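About Holum

Holum is a school of electronic music and sound production. It offers part-time courses in composition, mixing, mastering and live performance to adult students at every stage, from those opening their first synthesizer manual to working DJs who wish to write their own material.

Our history

The school was established by Birdie Tillman, a mastering engineer and former radio programmer, who began teaching evening classes in a rented room above a record shop. Enrolments outgrew the room within a year. Since then 729 students have completed a certificate program, and many continue to release music, run club nights or work in broadcast and post-production.

What we teach

The certificate is organized in two stages. The first covers rhythm, harmony, synthesis and recording. In the second, each student prepares a release of five tracks under the guidance of a tutor, and presents part of it at the May showcase. Single-subject short courses are also available — these carry no entry requirement and may later be credited toward the certificate.

Ovon, our in-house label

Ovon publishes selected student and alumni work in digital form. Artists keep ownership of their recordings and receive a written agreement before any release. The label also produces a mix series, to which graduates are invited to contribute. Submissions are heard by two tutors, and all applicants receive a reply in writing.

Our rooms

Teaching takes place in the Herrera and Kivine studios. Students enrolled in the certificate may book either studio outside class hours at no extra charge. Bookings are made through the front office and are limited to one session per day during assessment weeks.
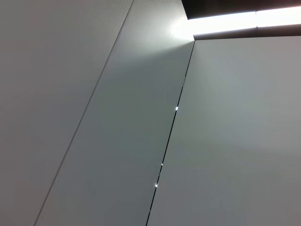 Admissions and contact

Applications for the next intake are accepted from 2019-04-01. Applicants to the second stage are asked to send one finished piece of their own work. Questions regarding fees, access needs or credit for earlier study should be addressed to the front office, extension 784.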